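Search this guide... Go

Hodon Skirmish Set-Up Guide
Section 3: Getting your plastic figures ready for the table 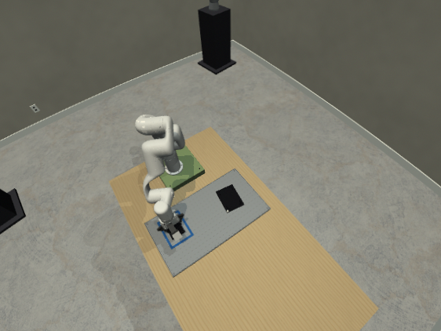

I know, I know, you want to get to the fighting. So did I. My first Hodon army went onto the table straight off the sprue, bare gray plastic and all, and within a month half the paint I'd slapped on afterward had flaked off the spears. So let me walk you through how I do it now, with a box of the Basska hill infantry (soft plastic, 17 figures to a sprue, and a bit bendy in the weapons).

1. Wash the sprues before you cut anything off. Warm water, a drop of dish soap, an old toothbrush. Get into the folds of the cloaks! Rinse well and leave them overnight on a towel.

2. Cut the figures free with sprue clippers. Leave a tiny nub on the base and trim it afterward with a knife.

CAUTION: Cut away from your fingers, and change the blade when it starts to drag. Soft plastic grabs a dull blade and then lets go all at once. I have the scar.

3. Deal with the mold lines. On hard plastic you'd scrape them, but soft plastic just goes fuzzy, so slice them off in short strokes with a fresh blade. I only bother with faces, shields and the fronts of the legs.

4. Straighten any bent spears. Hold the figure with tongs, dip the spear in hot water for a slow count of 14, pull it straight and dunk it right away in cold water. Some of them creep back a little by morning. Do it again and they usually give up.

Note: The standard bearer in the Basska box has a separate pole, and the hole in his fist is too small for it. Murali Panicker showed me how to open it up with a pin vise. Go slowly, the hand is thin.

5. Glue them to their bases. Rank and file go on the small rounds, officers on the large ones. Superglue doesn't grip this plastic very well on its own, so rough up the underside first with coarse sandpaper.

6. Brush on a coat of flexible primer. I use Pustano gray, two thin coats, with a whole evening between them. Please don't use the hardware store spray can, it can stay tacky for weeks (ask me about my camels).

CAUTION: Open a window, even for the brush-on stuff.

7. Sort them into units. For a starter game of Hodon each side needs 11 infantry, one officer and one standard bearer, so 13 figures in all. That leaves four on the sprue, and I'd hang on to those. The kneeling archer makes a lovely casualty marker if you lay him on his side, and the fellow with the raised ax turns into a second officer with a head swap.

8. Mark the facing on each base with a dab of paint at the front edge. It looks fussy but it matters in Section 5, when we get to flank charges, and some of these poses are twisted so far around that you can't tell which way they're meant to be marching.

Note: If you bought the older Su version of this set, the figures are a shade shorter and the bases are molded on. Skip step 5 and glue the whole thing, base and all, onto your round. A bit of filler hides the step.

Let everything cure overnight before you start painting. Color schemes for both armies are in Section 4, along with Emília Vaněk's recipe for the faded red cloaks.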